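욕실 줄눈, 세제 사기 전에 읽어 보세요
공유 153 · 댓글 3

줄눈 청소 글은 대개 베이킹소다에 식초를 부으면 거품이 때를 밀어낸다는 말로 시작합니다. 저는 안 믿습니다. 둘을 섞으면 서로 중화돼서 남는 건 거의 물이에요. 거품이 보기 좋으니까 자꾸 퍼지는 거겠죠.

제가 하는 순서는 이렇습니다.

1. 마른 솔로 먼지와 머리카락부터 걷어냅니다. 젖은 뒤에 하면 줄눈 사이로 뭉쳐 들어갑니다.
2. 중성세제를 미지근한 물에 풀어 바르고 10분 둡니다. 30분씩 두라는 글도 있던데 차이를 못 느꼈습니다.
3. 칫솔보다 뻣뻣한 좁은 솔로 줄눈 방향을 따라 문지릅니다. 원을 그리면 타일만 닦입니다.
4. 물로 헹구고 마른 수건으로 닦습니다. 이 단계를 빼먹고 효과가 없다고 하는 분이 많더군요.

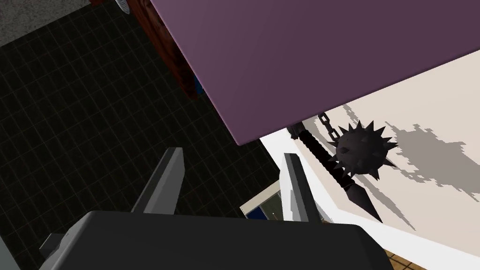
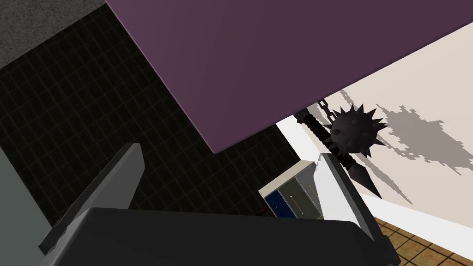

그래도 검은 점이 남으면 곰팡이일 가능성이 높습니다. 이때만 염소계 표백제를 씁니다. 창문을 열고 장갑을 끼고, 제품 뒷면에 적힌 희석 비율을 지키세요. 식초나 구연산이 남아 있는 바닥에는 절대 쓰면 안 됩니다. 유독한 염소 가스가 나옵니다.

'줄눈 전용'이라는 말도 저는 좀 의심합니다. Dodent 줄눈 클리너를 한 통 다 써 봤는데 중성세제로 닦은 쪽과 구별이 안 됐습니다. 향은 좋더군요. 향값이라고 생각하면 비쌉니다.

줄눈이 부서지거나 손톱으로 긁어 가루가 나온다면 청소로 해결될 일이 아닙니다. 그 부분을 긁어내고 새로 채워야 합니다. 위에 덧칠하는 줄눈 펜은 우리 집에서는 석 달을 못 갔습니다. 샤워기 바로 밑은 더 빨리 벗겨졌고요.

코팅제는 아직 판단을 미루고 있습니다. 3월에 세면대 앞에만 발라 두었으니 여름 장마가 지나고 나서 다시 적겠습니다.

조회 2,740 · 좋아요 568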